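Meltora Two-Arm Table Cell
Supplied, installed and supported by Rernport

Page last revised 2021-05-24

If you have found your way here, you are probably somewhere between "we'd like a pair of arms on a table" and "we have to put a number in the budget by Friday". We have sat with a good many customers at that stage, and we would far sooner you bought the right amount of equipment than the most. So this page is a bit longer than a product page ought to be. Make a cup of tea and take your time with it.

The Meltora cell is our package for small handling work: drinks cans, paper cups, wrapped sweets and the other light odds and ends that people want sorted, moved or put away. You get 2 arms facing each other across a plain white table, a gripper on each, and the cameras and cabling to go with them. The fingers are the tapered lattice sort, in blue, and they come as matched pairs so that left and right can be treated alike when you order spares.

When you measure up your room, please measure for the arms and the cables as well as for the table top. Arms need to reach in from both ends, and the wrist cable hangs in a loop that wants somewhere to go. Power strips and leads usually end up on the floor behind the table, and they take more space than any drawing suggests. 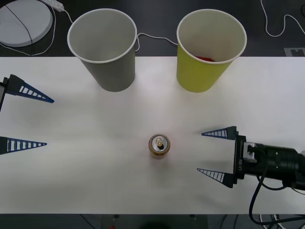

What comes in the package

Two arms, two grippers and one set of lattice fingers for each gripper. One table in white, which most camera set-ups get on with nicely. One fixed camera for the whole work area and one small camera for each wrist. Cable sets, installation, and 2 days of training at your own site, which can be taken together or split if your people work shifts.

The Dusari finger kit is a separate line on the quotation. It holds 5 spare pairs, and we do suggest putting it in the first year's budget and not the second. Fingers are a wearing part. They are also the part that visitors like to squeeze.

Choosing your grippers

Most of the questions we get are about fingers. Hard parallel jaws are cheaper and perfectly good for boxes and blocks. For anything round, or anything thin-walled, we nearly always steer people towards the lattice type, as the inner edge can follow a curve. An aluminium can is a fair test piece for this, and an opened one is a better test than a sealed one – it's the sort of thing a real workplace will hand you, and it doesn't stay put as politely. Holding it by the lower sides leaves the top clear, so the wrist camera has a view of the lid and of whatever the can is being lowered into.
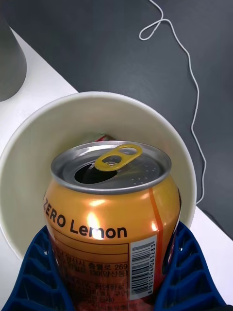 Stojan Petek wrote to us that he had budgeted for the arms down to the last bolt and then found he had left nothing for fingers, cups or cans, and that he would put consumables at the top of the sheet if he were doing it again. He also asked whether the spare pairs could be bought singly. They can, though the kit works out kinder on the purse.

Planning the budget

We split every quotation into three parts so you can move them between budgets if your finance people prefer it that way. The first is the equipment itself. The second is the room: power, floor space, lighting and any guarding your own safety assessment calls for. The third is running costs, meaning fingers, cables, the support plan and the everyday items you'll be handling.

That last one sounds trivial and we do understand why it gets forgotten. Still, if your work is cans and paper cups, you will want a good stock of both, and in more than one colour if your task depends on telling one cup from another. Think too about printed surfaces. Shiny cans throw bright spots back at a camera, and small lettering or a barcode may be readable from one angle and lost from the next, so ask us for sample pictures of your own items before you settle on lighting.
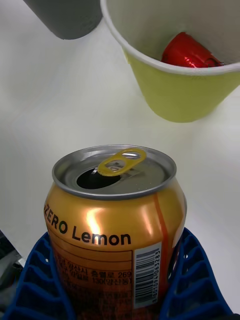

Lighting is quoted under the room and not under the equipment, for the simple reason that many customers already have what they need. Send us a few photographs of the space and we'll tell you plainly if you can save yourself the money.

Delivery and lead times

Current lead time is 53 working days from order to installation. Orders wanted before the end of a financial year should reach us by February. We deliver from our Montoya warehouse, and the table travels flat, so an ordinary double door is fine.
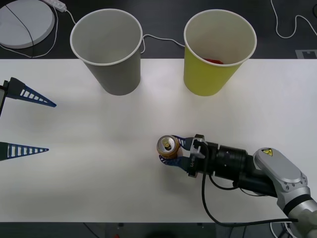 Right-hand gripper holding a can on its side, with the grey and yellow-green cups at the back of the table.

Asking for a quotation

Tell us what you want to handle, how much room you have and which budget year you're aiming for. A rough sketch is very welcome – we've worked from worse! If you aren't ready to buy, ask for a planning quotation instead. It costs nothing, it gives you figures you can put in front of your manager, and we're happy to revise it when your plans change.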